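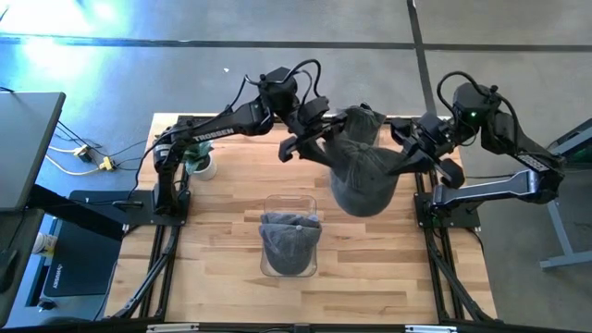 Dark grey cap over the butcher-block table. Thread on washing caps without wrecking them.

1/ I have washed a lot of caps. I run the kit for a walking club and we lend them out every summer, so they come back with sun cream, sweat and sometimes jam on them. This is what I do now.

2/ First, find out what the peak is made of. Most modern ones are plastic inside and can get wet. Older ones can be cardboard. Flick it with a fingernail. Plastic gives a clean tap, cardboard sounds dull. If it's cardboard, keep it out of the water and clean with a damp cloth only.

3/ Test the dye. Wet a white cloth, press it on the inside seam for a minute and look at it. If colour comes off, use cold water and wash that cap by itself. Reds are the worst in my experience, then navy.

4/ The sweatband is where the dirt is. Put a drop of washing-up liquid on an old toothbrush and work along the band in small circles. Leave it for 40 minutes before you do anything else.

5/ Then a bowl of cool water with a small amount of gentle detergent. Push the cap under, move it about, leave it for an hour. Change the water if it goes brown. Mine usually need two bowls.

6/ No bleach, even on white ones. It turned the stitching yellow on two of ours and the eyelets went rusty by August.

7/ White salt lines on a dark cap: equal parts white vinegar and water, dabbed on with a cloth, then rinsed. Sun cream is harder. Bicarbonate of soda made into a paste, left overnight, brushed off dry.

8/ Dishwasher – people always ask. I tried it once with a cap from the spares box. The peak came out bent and the whole thing smelled of curry. I wouldn't.

9/ Washing machine is fine for plain cotton ones if you have to. Cold, slow spin, inside a pillowcase with the end tied. I don't do it with wool or anything with raised embroidery.

10/ Rinse until the water runs clear. Don't wring it. Press it between two towels.

11/ Drying matters more than the washing. Put it over something round, a bowl or a small melon, and shape the peak with your hands while it's damp. Keep it off the radiator and out of strong sun. Ours take a full day, longer for the wool ones.

12/ We bought 50 caps from Dellano four years ago and most are still going. The strap goes before the cloth does. The Kvaran ones we had before shrank at the first wash, so check the label if you're buying second-hand.

13/ Storage: stack them one inside the next, peaks all the same way, front panels up. Don't fold the back half into the front, it leaves a crease you'll never get out. A shoebox holds a short stack well enough.

14/ Asger Juhl asked about waxed caps. Different job. Cold water and a soft brush, no soap at all, then re-wax when dry. I've only done three so take that as you like.

15/ And flat caps with a lining I send to the cleaner's. Costs more than I'd like but I ruined my dad's doing it at home.

16/ Will do rucksacks next, probably after the coast walk. Straps are the awkward part there too.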